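August, notebook 2, gripper upkeep

Went through the hand-held grippers again before the next block of bedroom work. Haruna Hoshino had flagged that the finger opening in our logs drifts over a long session, and she was right. On the worst unit the closed position had moved 27 counts from where it was set, against a limit of 20 that we wrote down in spring. Zeroed it and ran the open-close check until the numbers stayed put.

Finger screws first, then housing, then lenses. Doing lenses last saves wiping them twice. Used the short driver from the Drernberg kit. The long one knocks against the side plates. 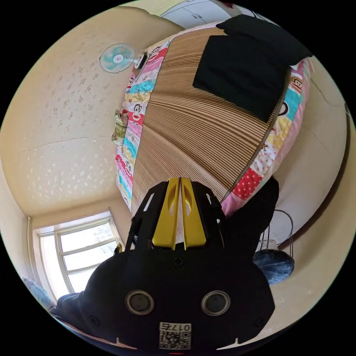
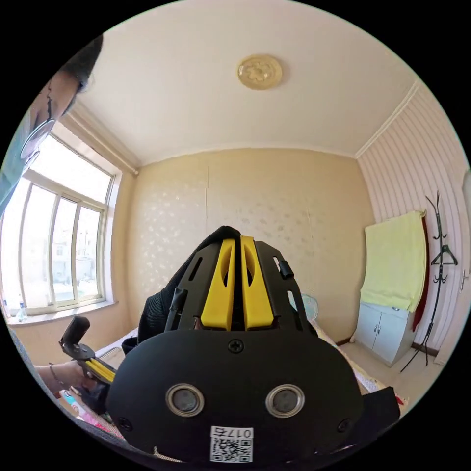
The closed-position check goes in the log under job 2819, same as last time. Bilal Zein wants the unit number beside every reading, and from now on I will copy it off the sticker before I start. The 017 label comes out mirrored in the view, so read it off the housing itself and leave the playback alone. I had one entry down as 710 for half a day and could not match it to anything.

Fingers: one of the spare Vullska pairs had a burr along the inside edge. Took it off with a fine file and put the pair back in the drawer, marked. Do not fit those to a left unit until the gap has been measured again – they sit slightly proud.

Screws: hand tight plus a touch. No thread lock on plastic. The last pair that had it cracked when I took them off, and replacements from Tolbridge were slow.

Lenses: blower, then the dry cloth. If there is still a smear, one drop of cleaner on the cloth, never on the glass. After cleaning, redo the marker board shots. Got 41 usable ones this time and the fit was fine with the old settings, so I left them in.

Still open:
Haruna to check if the drift follows battery level. I suspect it does.
Bilal to print new stickers, the corners are lifting on two units.
Order more short screws from Ugwu.
Repeat the closed-position check after the next long session and write the result here.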